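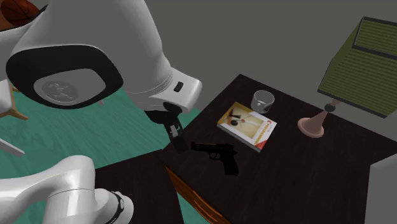 机械臂的预算，先别急着写机械臂

2020年1月16日

年底年初这段时间，我的邮箱里有一半是报价单，另一半是别人转给我、问我“你看这个价合理吗”的报价单。我给几个做机器人操作的小团队帮过忙，有的在学校里，有的在公司里，设备采购这一摊经手多了，大家就默认我懂行。其实我懂的那点东西，大部分是花冤枉钱花出来的，所以我回邮件常常答非所问：人家问我臂的价钱，我回过去一串问题，问夹爪呢，问桌子呢，问谁来装，问仿真环境搭了没有。

问到最后一个，对面经常就不回了。

我想把这件事好好说一说，省得每封邮件都重打一遍。我的意见很简单：一个还没买过臂的团队，第一笔钱应该花在仿真上，花在人的时间上，臂放到第二年再付也不迟。这话卖臂的朋友听了不高兴，我跟其中好几位关系都不错，先在这儿赔个不是。

报价单上那一行字

你拿到一张报价单，最上面那一行总是最漂亮的。型号，负载，臂展，重复定位精度，后面跟一个数。领导看的是这一行，评审看的是这一行，写申请的学生熬夜比来比去的也是这一行。

可是你真把那一行买回来，它什么也干不了。它得有个底座，底座得有个台子，台子得够重，不然臂一甩起来整张桌子跟着走（我亲眼见过，控制器的线差点给扯下来）。法兰上得有夹爪，夹爪和臂要是两家的，中间还得有个转接板，转接板要是没有现成的，就得找人加工。手腕上一般还要装相机，相机要支架，支架要标定板，标定板倒是便宜，可标定要花人一个下午，第一次标要花人一个星期。

这些东西零零碎碎，没有哪一样贵到要单独开会讨论，于是也没有哪一样在预算里有自己的位置。大家习惯写一个“配件及其他”，后面填一个看着不大的数，填的时候心里也知道不够。

我手上有一份自己记的流水，是前年帮一个组从零开始搭工位时留下的，从下单到第一次能正常抓东西，中间除了臂以外另外走了77笔采购。最大的一笔是夹爪，最小的一笔是一包扎带。每一笔都要填单子，都要签字，都要等。学生后来跟我说，他那半年最熟的人是财务窗口的老师。

所以看到有人把九成的钱写在第一行上，我就替他着急。

仿真里的桌子不用报销

好，那我说的第二件事，仿真。

做桌面操作的人都知道，任务难不难，一半看臂，一半看桌上放了什么。一本平装书平躺在那儿，边缘贴着桌面，两个手指的平行夹爪怎么下去？一只透明玻璃杯，真相机的深度图上可能就是个洞，你连它在哪儿都得猜。台灯头重脚轻，灯罩又大，碰一下会不会倒？再加上手枪这种形状古怪、有凸有凹还有个圈的物体，从哪个方向夹，夹住以后重心往哪边坠，光是想就能想一下午。

这些问题，你在仿真里摆一张深色木桌子，把夹爪停在桌角上头，几分钟就能开始试。试坏了重来，杯子掉地上也不用扫。书往左挪一点，灯往右挪一点，桌子换个朝向，改几个数就行。夹爪张开够不够大，手腕转到那个角度会不会撞到自己的下臂，人站在边上看半天看不明白的事，转一转视角就看明白了。

我最看重的还是它能帮你把买什么想清楚。Grostar 那个项目就是个例子。我去的时候，他们已经基本定了一款臂展很长的型号，理由是“以后任务多，长一点总没错”。Precious Nkosi 当时在组里管仿真，她性子直，说先别签，让我把你们想做的任务摆一遍。她把他们列的物体一样一样摆上桌，换位置，换桌子高度，让臂去够，前后跑了2406个摆法。结果很清楚，长臂在近处反而别扭，桌沿靠近底座的那一片，肘子老是抬得老高，动作又慢又难看；短一号的那款，大部分摆法都够得着，够不着的那些，把底座往前挪一点也就够着了。

短一号的，价钱差出一大截。差出来的那一截后来拿去买了第二只夹爪和一年的云端算力，都用得上，没有一样在柜子里积灰。

你要说这个结论拿张纸画画也画得出来，我同意，有经验的人也许真画得出来。可是开会的时候，你拿着一张纸说服不了任何人，拿着一段仿真里的动作去放，会议室里所有人都看见肘子撞墙了，事情就好谈了。单凭这一点我就觉得值。

仿真也是要花钱的

我得说句公道话，免得有人拿着这篇文章去跟领导讲仿真免费。

软件可能不要钱，或者学校有授权，这一块看上去是省下来了。但是显卡要钱，模型要钱（要么花钱买现成的，要么花人的时间去做），最要命的是人。一个杯子的模型从网上下来，尺寸可能是错的，质量可能没填，碰撞体可能是个大方盒子，你的夹爪手指隔着一段空气就“碰”上了。书也一样，好看的封面贴图谁都会贴，可是摩擦系数填多少，书页会不会弯，没人告诉你，得自己拿真书去试。

Shalini Agarwal 在另一个组里做过一阵子这个活，她有个习惯我非常推荐：每个物体建一张小卡片，写清楚模型从哪儿来，尺寸量过没有，质量称过没有，碰撞体谁改的，改过几次。我问她建一个能用的物体要多久，她说看东西，台灯这种带大罩子的最烦，一个顶好几个。她那套库做下来大约花了172个工时，写进预算的时候被问了好几轮，“怎么建几个杯子要这么久”。她把卡片打印出来带去会上，就没人问了。

我觉得这笔账写得特别好。很多团队仿真做得不行，根子在预算里没有这一行，学生是用晚上的时间在补，补到哪儿算哪儿，毕业走人，下一个接着从头量杯子。你说这叫省钱吗？

所以我现在帮人看预算，一定要求把“仿真资产制作与维护”单列出来，后面写工时，写负责人，别塞进“软件”里头。塞进去就没了，真的，一砍预算先砍的就是它。

供应商的演示，看归看

说到这儿得提一句供应商。Durkeo 的人来做过演示，Nieminen 的人也来过，都挺客气，设备擦得锃亮，动作流畅得跟跳舞似的。我爱看演示，每次都站在最前面。但是我建议你看的时候带一份自己的物体清单。

演示台上的东西是人家挑过的，方方正正，颜色分明，间距也宽，抓起来又稳又快。你回来一看自己的任务，桌上挤着一只透明杯子和一本平躺的书，心就凉了半截。这不能怪供应商，换我去卖我也挑好抓的。可你是付钱的人，你可以提前把自己仿真里的那张桌面发过去，问他们：按这个摆法，你们的夹爪怎么下手？

这一招我用过几回，效果不一样。有的销售直接转给了应用工程师，第二天就回了一封很长的邮件，连手指该换哪种垫片都写了；有的过了很久才回我，说“理论上没有问题”。两种回复放在一起，我大概也就知道以后出了毛病该找谁了。

还有一件小事，接口。你在仿真里用的那个臂的模型，和买回来那台臂的控制接口，能不能对得上，对不上要改多少，一定问清楚，让他们写下来。我吃过一次亏，仿真里关节的零位和真机差了一个角度，文档里一个字没提，我们对着一个歪脖子的手腕查了一个礼拜的代码。

时间也是预算

写预算的人爱写钱，不爱写时间，其实时间更容易爆掉。

我见过最典型的排法：八月下单，年底到货，开春出结果。看着挺从容。可是臂到了以后电源规格不对，夹爪还在路上，台子做高了，安全围栏的方案没批下来，春天就这么过去了。这段时间里如果仿真没开工，整个组就是在等快递，等到真机能动了才发现任务定义都没想好，成功算什么，杯子碰歪了算不算失败，书夹起来但折了个角算不算成功，全都得现吵。

要是仿真先走一步呢？等货的几个月里，任务定下来了，评测脚本写好了，学生也摸熟了哪些摆法容易出事，真机一到，先拿最简单的几个摆法对一对，看看仿真和现实差在哪儿，差得多的地方回去改参数。这几个月就没有白等。

我自己现在推荐的节奏分4个阶段，每个阶段末尾都要能停下来，停下来也不丢人：

先做仿真和物体库，这一阶段一分硬件钱都不花，显卡除外。

然后借或者租一台臂，任何一台都行，旧一点也没关系，拿几个真物体跟仿真对。租金看着肉疼，跟买错一台比起来就不疼了。

再往后才是正式采购，臂、夹爪、相机、台子一起下单，转接板的图纸要在下单之前画好。

最后留一笔钱给第一年的维修和改装，这笔钱在账上的名字随便你取，只要别被挪走。

有人会说，我们的经费是按年度的，今年不花明年就收回去了，哪有工夫一个阶段一个阶段来。这个我没有好办法，我理解，我也干过十二月突击花钱的事。真到那一步，我宁可你多买一只夹爪、多买几块显卡，也别闭着眼睛买一台大臂。夹爪总能装到别的臂上去，显卡更不愁没人用。

几句反对的话，我也听到了

有位做真机做了很多年的同行，看过我这套说法的草稿，回了我一大段，大意是仿真里抓得再漂亮，到了现实里滑一下就全完了，你这样教人，是让他们在假桌子上浪费青春。

他说得对一部分。接触这件事，仿真确实还不够好，软的、滑的、会变形的，都不够好，光照和反光也常常骗人，渲染出来的白色外壳亮晶晶的，和真相机拍出来的噪点不是一回事。如果你的研究问题就是摩擦，就是触觉，那我上面说的顺序不适合你，你应该早点摸到真东西。

但是绝大多数来问我的团队，问的是够不够得着，放不放得下，几根手指够用，相机放哪儿不挡，桌子多高合适。这些问题仿真答得相当好，答错的代价又低。我看不出有什么理由要拿一台真臂去回答它们。

还有人说我这是拖延，竞争那么激烈，别人家的真机视频都发出来了。嗯，视频我也看。我还认识拍那些视频的人里的几位，他们仿真里的桌子摆得比谁都细。

回到邮箱里那些报价单。昨天又来了一份，总价后面跟着一句“配件另计”。我把“另计”两个字圈出来，寄回去了，附了一张空的物体清单，让他们先把桌上要放的东西填一填，填完了再打电话给我，晚上九点以前都行。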